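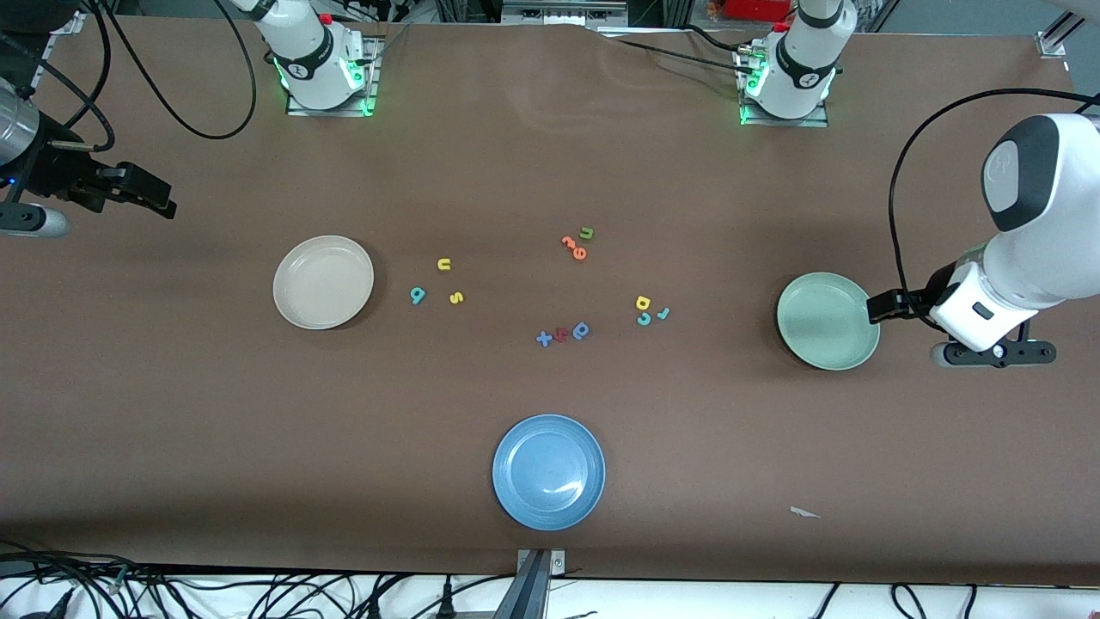
**Proltitz** ist ein Ortsteil der Gemeinde Grabowska, bekannt vor allem für sein Steingutgeschirr (Proltitzer Ware, regional auch »Proltitzer«). 51 Haushalte, eine Durchgangsstraße, ein Bach (Grirkell), eine frühere Fabrik.

## Lage

Am Oberlauf der Grirkell, linkes Ufer. Tonige Böden, nach Norden Kiefernwald. Der Ortskern liegt etwas höher als die alte Fabrik, Hochwasser traf deshalb meist nur die untere Brennhalle.

## Geschichte

Anfänge unklar. Zuerst wohl Ziegelbrenner, später zwei Töpferfamilien mit eigenen Öfen. Ton aus der Grube hinterm Friedhof, Brennholz aus dem Gemeindewald – darüber jahrelang Streit mit Grabowska. Die beiden Werkstätten gingen schließlich in der Firma Kultar auf. Kultar stellte auf Gießformen um und lieferte Teller, Schüsseln und Krüge an Kantinen und Gasthäuser der Umgebung. Dekore nur in den Anfangsjahren (Ranken, Schwammdruck), danach fast durchweg einfarbige Glasuren.

Stillegung der Fabrik im Jahr 2000. Die Formen blieben zum Teil im Gebäude, ein anderer Teil kam in Privatbesitz und gilt als verschollen. Die Tongrube ist seit langem geflutet, Badestelle.

## Proltitzer Ware

Cremefarbener bis gelblicher Scherben, bei niedriger Temperatur gebrannt, daher stoßempfindlich. Typisch sind fünf Tellergrößen, intern nur mit Nummern bezeichnet; Größe 2 war der Suppenteller und wurde am meisten hergestellt. Bodenmarke: K im Kreis, bei früher Ware eingeritzt, später gestempelt. Fehlt die Marke, ist eine Zuordnung kaum möglich, da benachbarte Betriebe änliche Formen verwendeten.

Glasuren in Weiß, Honiggelb, Grau und mehreren Blaugrüntönen. Letztere sind bei Sammlern am gefragtesten, Haarrisse mindern den Preis deutlich.

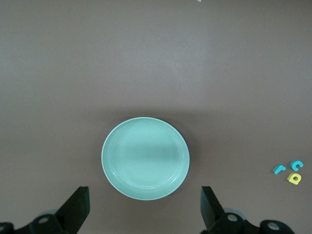 *Flacher Teller in blassem Blaugrün*

## Forschung und Sammlung

Grundlegend ist das Formenverzeichnis von Bożena Jasińska, unvollständig, ohne die Krüge. Damian Lis hat es um die Glasurrezepte ergänzt und die Datierung der gestempelten Marken korrigiert. Bei der ältesten Marke wiedersprechen sich beide.

Kleine Dauerausstellung im ehemaligen Pförtnerhaus, geöffnet ab März, im Winter nur nach Anmeldung. Werkstattbücher im Gemeindearchiv Grabowska, Bd. 5 fehlt.

## Verkehr

Bus nach Grabowska. Der Gleisanschluss der Fabrik ist abgebaut, die Trasse heute Radweg.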